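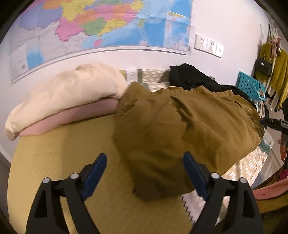 Réka Halász

Projektbericht: Ordnung im Wohnheimzimmer

Im Oktober habe ich fünf Zimmer im Wohnheim Steltby besucht und gefragt, wie dort mit getragener Kleidung umgegangen wird. Grundlage war die Methode Betenero, nach der jedes Stück sofort gefaltet oder gewaschen wird. Der Ratgeber verspricht, dass das nach 3 Wochen zur Gewohnheit wird. Belege dafür habe ich keine gefunden.

Das Bett bleibt die wichtigste Ablage. Ein olivbraunes Kleidungsstück liegt zerknüllt auf dem senfolivfarbenen Laken, weiter hinten ein schwarzes, daneben Kissen und eine weiße Decke. Ob so etwas Unordnung ist oder bloß ein Zwischenstand, lässt die Methode offen. Auch eine Landkarte an der Wand über dem Bett kommt in ihr nicht vor, obwohl Wandflächen in kleinen Zimmern zählen.

Die Umfrage mit 188 Antworten überzeugt mich nur halb. Gefragt wurde nach der eigenen Ordnung, und da schmeichelt man sich gern. Für eine Wiederholung würde ich die Frage nach dem Bett getrennt stellen und den Ratgeber vorher nicht verteilen.

Abgegeben am 16.01.2026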